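Pirnix opens skin advice rooms in Granley

February 18, 2018

Skin care company Pirnix has opened a set of treatment and advice rooms in Granley, with a focus on dry and easily irritated skin in the colder months. The rooms are on the first floor of the former Tóth building in Grallitlow Street and have been taking bookings since the end of January.

The company already sells its creams and cleansers by post and through a small number of salons. Until now, customers who wanted to talk to someone before buying had to do so by telephone. Pirnix said many of those calls were about the same complaint: skin that feels tight after washing, flakes on the cheeks and forehead, and stings when a cream is put on.

A first visit lasts 45 minutes. It starts with questions about what the customer uses at home, how often the face is washed and whether there are known allergies. The beautician then looks at the skin under a magnifying lamp and takes a moisture reading on the cheek, the forehead and the chin. No products are applied at this stage. Customers are asked to come without make-up and to leave off their usual day cream that morning.

After that, the customer is given a written plan for the next four weeks. In most cases the plan is shorter than the routine people arrive with. A mild cleanser in the evening, lukewarm water only in the morning, and one cream suited to the season are the usual starting point. Scrubs and peels are left out until the skin has settled.

Pirnix is advising customers to be careful with rich balms. A heavy product can feel pleasant on a cold day, but on skin that is short of water and still produces enough oil it may lead to blocked pores around the nose and chin. Customers with this type of skin are offered a lighter lotion for the face and a thicker cream for the hands and lips. 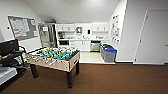
Heating is another matter raised in the first weeks. Warm rooms dry the air, and people who sit indoors all day often notice it on their faces by late afternoon. The beauticians suggest airing rooms briefly several times a day and keeping showers short and not too hot. Hot water removes the skin's own oils, and the effect is felt most on the shins and forearms, where there are fewer oil glands.

A second appointment is made for the end of the four weeks. The moisture readings are repeated at the same points on the face and compared with the first set. If there has been no change, the products are looked at again one by one — including those bought elsewhere, which customers are asked to bring along in their original packaging so that the ingredients can be read.

The rooms do not offer medical treatment. Anyone with cracked, weeping or infected skin, or with a rash that has lasted longer than two weeks, is asked to see a doctor first. The same applies to people who are using a prescribed ointment. Appointments can be made again once the doctor has agreed.

There are 2 treatment rooms and a separate room for group talks, which are held in the evening and last an hour. The first talk dealt with reading the labels on creams and lotions, and in particular with perfume and alcohol in products sold for sensitive skin. The next ones will cover shaving and dry skin, care of the hands for people who wash them often at work, and sun protection in late winter. Places at the talks are free, but must be booked.

For the opening period, Pirnix has set aside 200 first visits at a reduced price of 19 pounds. The offer is for new customers only and cannot be combined with vouchers from the postal shop. The price does not include any products, and there is no duty to buy after the visit. Sample sizes of the cleanser and the light lotion can be taken home for testing. They should be tried on the inside of the arm for two days before being used on the face.

The rooms are open from Tuesday to Saturday, with late appointments on two evenings a week. There is a lift from the courtyard entrance. Bookings are taken at the desk or by telephone on Granley 2451. Appointments that cannot be kept should be cancelled by noon on the day before.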